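Sernport Activity Tables for Recreation Rooms

Maker: Irnside
Supplied by: Stornstead Institutional Furniture
Item group: 723

Overview

The Sernport is a fixed-height activity table for shared recreation rooms, youth centers and residence halls. It has a white work surface and a yellow edge, and it is meant for board games, puzzles, crafts and general storage of small sports items between sessions. Tables are sold singly or in pairs for end-to-end placement along a wall.

The surface is non-gloss. Overhead lights do not reflect strongly enough to interfere with reading cards or printed boards. Ballpoint ink and dry-erase marker can be removed with a damp cloth and a mild cleaner. Permanent marker requires isopropyl alcohol and should be treated on the same day.

Edge and frame

The edge trim is bonded and rounded at the corners. It stands slightly proud of the top, which keeps dice and pencils from rolling off under light contact. It will not stop a table tennis ball moving at speed.

Legs bolt to the frame at four points. Each leg has a leveling foot with 28 mm of travel. The standard foot is for hard floors. For carpet, order the wide foot (suffix W), which spreads the load and leaves a shallower mark in the pile. Both feet use the same thread and can be exchanged later without removing the leg.

Rated load is 200 lb, evenly distributed. The table is not rated for sitting or standing.

Games tables and activity tables in one room: 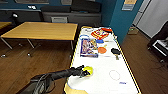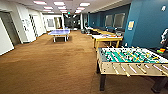

Room layout

In a long room, place the activity tables against one side wall and keep the center of the floor for table tennis. Players need clear space behind each end of the court, and chairs left in that space are the most common cause of trips. Store unused chairs at the end of the table row.

Foosball tables need clearance on both long sides. Rods travel outward when pushed, so measure from the fully extended rod and not from the cabinet. Leave at least 18 in. beyond that point on the wall side, more if spectators are expected.

Under windows, check the sill height before ordering. The Sernport top fits below most sills, but a deep sill or a wall-mounted heater can prevent the table from sitting flush. The rear edge may be set away from the wall to clear a heater. Do not cover heater vents.

Pairing two tables

A joining plate (part J2) links two tables at the short ends. Fit it from underneath with the four screws supplied.

1. Place both tables in position and level each one separately.
2. Bring the short ends together until the trim touches.
3. Hold the plate across the joint and start all four screws by hand.
4. Tighten the screws, then check the level again across both tops.

Remove the plate before moving either table. Dragging a joined pair will bend the plate and can pull the inserts out of the frame.

Storage accessories

The Ebrahimi under-top tray mounts on the frame rails and holds paddles, balls and boxed games. It reduces knee room, so it is normally fitted on the wall side only. One tray fits per table. The tray is not lockable.

Care

Wipe the top after use. Vacuum around the feet with the table in place, and shift the table a few inches each September to let the carpet recover. Check leg bolts at the same time. A bolt that loosens repeatedly should be replaced along with its washer.

Do not use bleach, abrasive pads or solvent-based polish on the trim. Bleach turns the yellow chalky and the change is permanent.

Spare parts

Standard foot, set of four
Wide foot W, set of four
Joining plate J2 with screws
Leg bolt and washer pack
Trim repair kit, yellow
Ebrahimi tray with rail clips

Ordering

Tables ship flat with legs detached. Assembly takes two people and requires a hex key, included in the carton. Delivery is to the ground floor unless stair carry is added to the order.

For layout drawings or bulk quotes, contact Davoud Mohammadi at the Stornstead contract desk. Include the room dimensions, floor type and door width with the request.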